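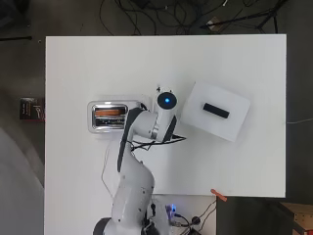

Issue 326, page 12

Salamatu Dauda had the arm and the toaster set out on a white table when the doors opened at the Gavance workshop in Sivham. She runs the bench there and spent most of the open day next to it, answering questions.

"People know what a toaster is," she says. "I don't have to explain the job before I explain the arm."

The workshop let in 210 visitors, up from 100 at the first open day in August. Many were from the college at Brarklow, and several asked about the cables.

"They're the part I worry about," Dauda says. "If one catches on the elbow, the arm stops and we start again. We've tried clips, tape and a longer lead. The longer lead was worse."

Her team calls the control program Tello. It has been through 371 trial runs since the summer, and she keeps notes on each one in a paper notebook. She would like a lighter gripper next, and a second table.

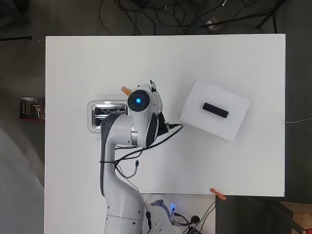

Can visitors try the arm themselves?
Only with a member of staff at the stop button, and for up to ten minutes each.

Dauda thinks short turns work well enough. "Most people want to move it left, move it right and see how close they can get to something," she says. "Then they ask what it costs, and I send them to the office."

The next open day has not been fixed. Schools can write to the workshop to ask for a weekday visit.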